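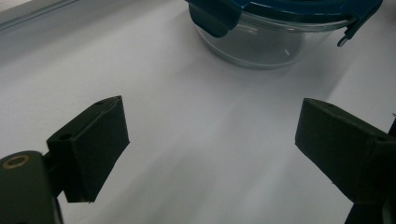
## Session 2: Approaching and Grasping a Lidded Container

Course notes for members of the Tidside Student Robotics Club. Revised 21 February 2026.

These notes cover the second practical session of the manipulation project. Members should already have completed Session 1 (assembly and safety check) and should have a signed bench card. The task is to bring the hand-held gripper to a closed food storage container, grasp it by the body, lift it, and set it down again on the same surface, while the recorder stores the run. The runs are later used to train the policy on the Orero arm, so the quality of each demonstration matters more than the speed at which it is carried out.

### Before you begin

Each pair requires:

- one hand-held gripper with both finger pads fitted
- one glass container with a clip-on plastic lid, empty
- the club laptop with the Skaltside recorder installed
- a clear white work surface
- a bench card and a pencil

Containers are to be collected from the shelf by the door and returned there clean. Glass that is chipped at the base or rim must be handed to the session leader and must not be used again.

### Step 1. Prepare the surface

Clear the surface of everything except the container. A plain white background has been adopted for the first half of the project, and printed mats should be kept for Session 5. Place the container towards the far side of the working area, leaving a hand's breadth of surface behind it, and close all the clips on the lid. A clip that springs open during a lift will catch on a finger pad, and the run will have to be discarded.

The lamp should be set to its lower position. Strong overhead light produces bright spots on the glass, and these move as the gripper moves. Soft shadows under the container and the fingers are acceptable.

### Step 2. Check the fingers

Hold the gripper still and squeeze the trigger slowly through its whole travel. Both fingers should move together and meet without one sliding past the other. Release the trigger and confirm that they return fully to the open position.

Examine the hinged joint between the base arm and the finger pad on each side. The joint should move freely but should not rock. If a screw has worked loose, tighten it by hand with the small driver and repeat the check. Do not use the powered driver on any printed part.

### Step 3. Start the recorder

Open the Skaltside recorder and select the project named "Zeman". Enter the number on your bench card, then choose the resolution setting marked 700. Members who used the old setting in the autumn should note that those files can no longer be combined with the present set.

Press Record and keep the gripper still until the indicator turns green. Movement before this point is not stored correctly and will appear in the file as a sudden jump.

### Step 4. Make the approach

Begin with the fingers fully open and their tips just above the surface. The container should lie ahead of the gap and beyond the reach of the pads. It need not be exactly central. A small offset to the left or right is useful, and members are encouraged to vary it from one run to the next.

Move forward at a steady pace. Correct your line early, while there is still room, and avoid turning the wrist sharply once the pads are level with the glass. The tips must not drag along the surface. If they touch, stop, cancel the run and return to the start of this step.

Watch the locking clips as you draw near. They stand out from the body of the container, and a pad that comes in too high will press on a clip before it reaches the glass. Turn the container before recording if a clip lies directly in the path of either finger.

### Step 5. Grasp and lift

Close the fingers on the glass below the lid. Contact should be made on both sides at the same moment. Hold for a slow count of 2, then lift straight up until the base is clear of the surface.

Never lift by the lid or by a clip, even if the container appears to be held securely. The policy will copy whatever it is shown, and a lid that comes away over a hard bench is a hazard to everyone nearby.

### Step 6. Set down and withdraw

Lower the container until the base rests flat. Open the fingers fully before moving back, and withdraw along the line of the approach. Keep recording until the gripper has returned to its starting place, then press Stop.

### Step 7. Review the run

Play the recording back before starting another. Accept the run if the following are all true:

- the container came into view before the fingers began to close
- the tips did not drag
- the grasp was on the glass
- the container was set down upright

Mark accepted runs with a tick on the bench card and delete the rest. Partners should exchange places after each accepted run.

### Submitting your work

Copy the accepted files to the shared folder numbered 1426 before leaving the room. Bench cards are to be handed to Babar Malik, who is responsible for the data set and will return them at the start of the next session with comments. Files without a matching card cannot be included.

Members who miss this session may complete it during any open bench period up to the end of May. The trained policy will be shown on the Orero arm at the June open evening, and pairs wishing to take part in the demonstration should write their names on the reverse of the card.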